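ホーム お知らせ 地域のできごと 教室・催し お問い合わせ

積み木の部屋、木の板で遊べる台が入りました

2022年11月9日

こんにちは、オレタード(Oretard)の積み木の部屋からのお知らせです。前から「入ります、入ります」と言い続けていた新しい遊び台、ようやく使えるようになりました!いやあ、長かったです。10月の初めには置けるはずだったのに、板の到着が延びて、届いたら届いたで今度は部屋の模様替えが終わっていなくて、結局きょうのお知らせになってしまいました。待っていてくださったみなさん、すみませんでした。

新しくなったのは、積み木を載せる板です。これまでは青い穴あきの金属の台にそのまま積み木を置いていたんですが、まあ音がする。三角のが倒れるたびにカーンと響いて、隣の読書の部屋からも何度か「元気ですねえ」と(やさしく)言われていました。それに、穴のふちに小さい積み木の角がひっかかって、せっかく並べた家の列が途中でずれてしまうんです。屋根まで載せたところでずれると、大人でもけっこうがっくりきます。わたしはきました。

それで木の板を一枚敷こうという話になって、コステル(Costell)という木工所にお願いしました。材はメープルです。最初はもっと濃い色の木も候補に挙がっていて、見本を借りて積み木を置いてみたりもしたんですが、赤や青の積み木がいちばんきれいに見えたのは明るい色のほうでした。波のような木目がゆらゆら入っていて、積み木を置かずにしばらく眺めていたくらいです。木目を川に見立てて、その両岸に町をつくる遊びができそうだなあと、もう勝手に考えています。

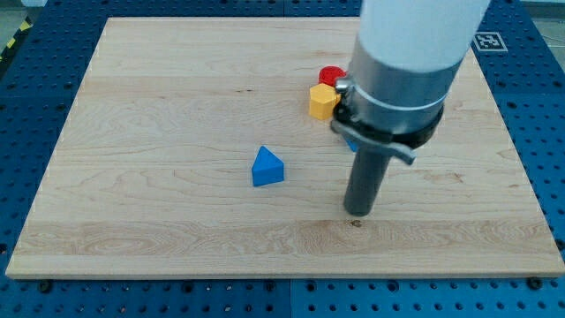
積み木のほうは、前からあるものをそのまま使います。ヤストフ(Jastov)の200個入りのセットで、買い足しはしていません。「板が新しくなるなら積み木も新しくなるの?」と聞かれることが多かったので、先に書いておきますね。角が少し丸くなったり、塗りがうすくなったりしているものもありますが、手になじんでいて、わたしはこのくらいのほうが好きです。欠けて危ないものだけは抜いてあります。

個人的なおすすめは三角柱です。四角の上に寝かせて載せれば屋根になるし、二つ並べればぎざぎざの山になるし、斜めの面をすべり台にして小さいものをすべらせてもいい。地味なんですけど、箱をひっくり返したとき、つい最初に手が伸びます。難点は、取り合いになりやすいところ。家を建てる人が三人集まると、だいたい屋根が足りなくなります。そういうときは本を半分開いて伏せると立派な屋根になるので、ぜひやってみてください(読書の部屋の本ではなく、積み木の部屋に置いてある古いカタログでお願いします!)。

使いかたの決まりも少しだけ変わりました。一回の時間は30分で、次に待っている人がいなければ続けて遊んでもらってかまいません。台のまわりに入れるのは一度に4人まで。前は特に決めていなかったんですが、混んだ日に肘がぶつかって塔が倒れるということが続いたので、こうしました。見ているだけの人は数に入れませんので、後ろから口を出すのはご自由に。ただし「そこ、倒れるよ」はほどほどにお願いします。わたしがよく言ってしまうやつです。

料金は一回200円、これは前と同じです。付き添いの方はいただきません。受付で先に払って、番号札を受け取ってから部屋に入ってください。番号札をポケットに入れたまま帰ってしまう方がときどきいるので、帰りに一度ポケットを見てもらえると助かります。

それから板のお手入れのこと。飲みものは部屋の入り口の棚に置いて、台には持ってこないでください。板の上に直接クレヨンや鉛筆で道を描くのもなしです。描きたい気持ちはとてもよくわかるので、細長く切った紙を用意しました。道でも線路でも川でも、紙に描いて板に敷いてもらえれば大丈夫です。テープは跡が残るので使わないでくださいね。もし何かこぼしてしまったら、拭く前にひと声かけてください。乾いた布が受付にあります。

片づけは、色ごとではなく形ごとにお願いしています。三角は三角の箱、四角は四角の箱、丸いものは布の袋へ。色で分けたほうが見た目はきれいなんですが、遊ぶときに探すのはやっぱり形なんですよね。これは前に一か月ほど両方ためしてみて、形のほうが箱をかき回す音が小さい、という理由で決まりました。

となりの喫茶室オー・ダーリー(Ó Dálaigh)では、積み木の部屋の番号札を見せると焼き菓子をひとつ付けてもらえるそうです。今月いっぱいとのこと。くるみのが早くなくなるので、お目当ての方は遊ぶ前に取り置きを頼んでおくのがいいと思います。わたしは昨日、間に合いませんでした。

積み木の部屋は受付の奥、廊下を左に曲がった突き当たりです。靴は脱がなくてかまいません。予約は受けていないので、来た順にご案内します。雨の日の午後は混みやすいため、ゆっくり遊びたい方は午前中にどうぞ。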